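Would you teach a robot to tidy your table? A look at the Palla kit

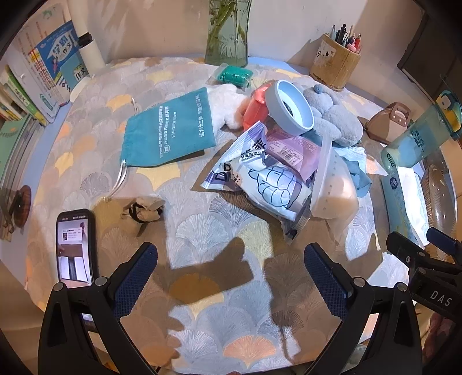 Bridget Tansley
Staff writer, junior science pages
Thu 27 August

248 shares | 12 comments

We use cookies to remember which pages you have read. Accept | Change settings

Think of the messiest table in your home. You can probably pick up a pencil from it without knocking over the vase, and you can do it while arguing with your brother. Well done. You are ahead of a great many very expensive robots.

Tidying looks dull, so grown-ups assume it must be simple. It isn't. A robot in a car factory has a fairly easy life: the same door arrives in the same place all day long, and no door has ever been soft, squashy or underneath a cuddly toy. A table at home is different. There might be a drinking bottle leaning over, a drawstring bag lying flat with its cord trailing, a fluffy thing, a grey plush thing with a blue pom-pom, and a packet of tissues with one tissue already half out. Each one needs picking up in its own way.

So how do you explain that to a machine? You could write it a list of instructions, but you would still be writing it in December. A firm called Irkgate is selling another way, and it's called Palla.

What do you get?

Palla is a kit and a set of lessons. The main part is a gripper that you hold yourself. It has two black arms joined up with bars and pins, and each arm ends in a dark blue pad with a bumpy surface. Squeeze, and the pads come together. Let go, and they part. If you have ever used kitchen tongs to steal a roast potato, you have had most of the training already.

A camera rides along on the gripper and watches what the pads are doing. You tidy. It records. Later, a computer goes through lots of these recordings and looks for patterns: what a bottle looks like just before somebody grabs it, which way the pads were turned, how wide they opened. A robot arm with the same sort of pads can then have a go at copying.

That copying is called "learning from demonstration", a long name for what you do when you watch somebody tie their shoelaces.

Why not use your hands?

Your hands are too good. You have fingers that bend, and skin that can feel a crumb. A robot with only two pads can't copy a trick that needs a thumb and three fingers. By holding the gripper, you agree to be as clumsy as the robot is, and then you find clever ways round it. I found this quite humbling. I have been picking things up for years.

What is hard for it?

See-through things, for a start. The camera looks at a clear bottle and sees the bottle, but also the tablecloth behind it, all mixed together. Crinkly plastic is a nuisance as well, with its shiny bits and its folds. Then there are shadows. On a sunny table the gripper throws a big dark shape of its own across the cloth, and a beginner robot has to learn that a shadow is not a thing you can put in a drawer.

Patterned cloths cause a bit of bother too. Grey, yellow and peach fans are very pretty, but to a computer they are a lot of edges, and edges are usually where objects stop.

Soft things are hard for a different reason. Pick up a pencil and it stays pencil-shaped. Pick up a bag and it flops into a new shape, which the robot must then recognise as the same old bag.

Is it any good?

The lessons are the best bit. There are 5, each takes about 12 minutes, and they are written by somebody who has met a child. Lesson 2 asks you to pick up the same cup again and again from different sides, and it admits that this is boring, which I liked.

The gripper is light enough for smaller hands, though your wrist will complain. The instructions for charging it are printed in grey on slightly different grey. And Palla does not come with a robot. Irkgate says so on the box, but in small letters, and I can imagine some very long faces on a birthday morning. You send off your recordings, and Irkgate shows you a film of a robot arm trying them out. Ours dropped the cup. It dropped it in exactly the way I do.

One more thing, and ask a grown-up to read it with you - the camera sees whatever is on the table. Phones and letters are best moved before you start, along with anything secret.

I'd say borrow one through a school or a club if you can. My table is still a mess, by the way. All the tidying I did was for practice, so I had to keep putting everything back.

Get our junior science newsletter every fortnight. Enter a parent's or carer's email address.

Comments (12) - showing newest

mossy_teacup
My daughter did lesson 2 with great patience and then refused to pick up her socks, on the grounds that there was no camera.

Year5Teacher
Does it work for left-handers? The website doesn't say.

pencilpot
We put ours on a plain white sheet and the robot film was much better. Still dropped the cup.

quietgranddad
Grey print on grey card. I used a torch and a magnifying glass.

Load more comments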